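Clearing the big table

I've been putting the Mustlow rooms up on this page one at a time, and we've finally reached the big table. It's the one everybody drops things on when they come through the door, me very much included! It gets tidied more often than any other spot in the building and it never stays that way past lunch. 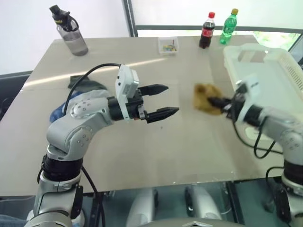 Drinks along the far side, cloths on the left, white basket waiting at the back.

I do love this table. It came with us from the old place in Pradulcombe, where it stood under a leaky window for years and never seemed to mind, and when we moved it took up half of Régis Moulin's van (the other half was chairs and one very unhappy fern). The beige top was the selling point for me. It hides dust, which I'm not proud of, but you can spot a lost bead or a stray pen cap on it from the other side of the room.

The cloths
The dark green-gray one and the blue one ended up in a heap, with the blue bunched up in front. I used to fold cloths in four and stack them with the edges lined up. I've given that up. Now they get one fold down the middle and then I roll them, and they go in standing up so you can pull one out without the whole stack coming along with it. If you've only got two or three on the go, a heap is fine until the end – just shake them out away from the table first, or you'll be wiping crumbs off a surface you've already wiped.

I buy the plain kind, in packs of 21, which is a funny number and I've always wondered who decided on it. They wash well. The blue ones fade before the green ones do, and the yellow ones end up the color of weak tea by May no matter what I put in with them. I've tried vinegar. I've tried leaving them out in the sun. Tea-colored they stay.

The bottles
Cola with the red cap, and the green bottle right next to it with its yellow-green cap. My rule for soda bottles is that they move first, before you pick up anything else at all. They're tall, they tip, and if one goes over while the cloths are still lying there you've got laundry. Push them all to the far side, do the front of the table, then bring them forward and do the back. It sounds fussy written down but it takes no time.

The clear water bottle with the black flip-top lid and the carrying loop is over in the other corner. I'm a big fan of a loop! Bottles with a loop get hung on a hook, and bottles without one get left on windowsills. We have a row of hooks by the door now, from Hikside, the hardware place on the corner, and I'd say they were the best money we spent all spring. They came on a long rail and Régis cut it down to 148 centimeters to fit between the door and the light switch. He measured it twice and it still needed a bit sanded off.

The little clear container
Small and see-through, full of bright bits in green, yellow, blue and red. Anything tiny and colorful goes in a clear container with us, whether you can eat it or string it, and I wish I'd started doing that sooner. I spent ages with pretty tins. Nice tins, with birds on. And every single time I wanted something I had to open all of them, and then of course I'd leave the lids off. We gave the tins to the Royer kids next door and they keep stones in them.

Small containers are the last thing I move. I wipe up to them, lift, wipe under, and put them straight back down. If they go off to another room "for a minute" they're gone for a week.

The basket
White plastic, slotted sides, big enough to be useful and light enough to carry on one hip. I've had wicker ones and they snag, and I've had fabric ones that flop over as soon as you let go. With slots you can see a bit of what's in there from the side, and you can rinse the whole thing out in the shower when somebody puts a banana in it (Wednesday, and I have my suspicions).

Things go into the basket in whatever order they come to hand. I don't sort on the table anymore. Sorting on the table is how you end up with seven small piles and nowhere to put your elbows. It all goes in, the table gets wiped end to end, and then I take the basket over to the shelves and put things away from there. Whatever's left at the bottom that doesn't have a home goes on the odds shelf, and the odds shelf gets emptied once a month whether we like it or not.

A couple of people have asked what I wipe the table with. Warm water and a drop of dish soap, in a 400 ml spray bottle that's been refilled so many times the writing has worn off. Then a dry cloth after, going the long way. I did try a proper polish once and everything slid. A mug went clean off the end.

And for whoever wrote in about the chairs, yes, they're the folding kind, and no, I can't remember where they were bought. There's a 626 stamped under the seat of every one, if that helps you hunt them down. They pinch your fingers if you close them in a hurry.

Next on the list is the cupboard under the stairs, which I've been putting off because the vacuum cleaner lives in there and so do all the bags full of other bags. If you have a good way of folding those I'd love to hear it – the triangle method and I have not gotten along so far.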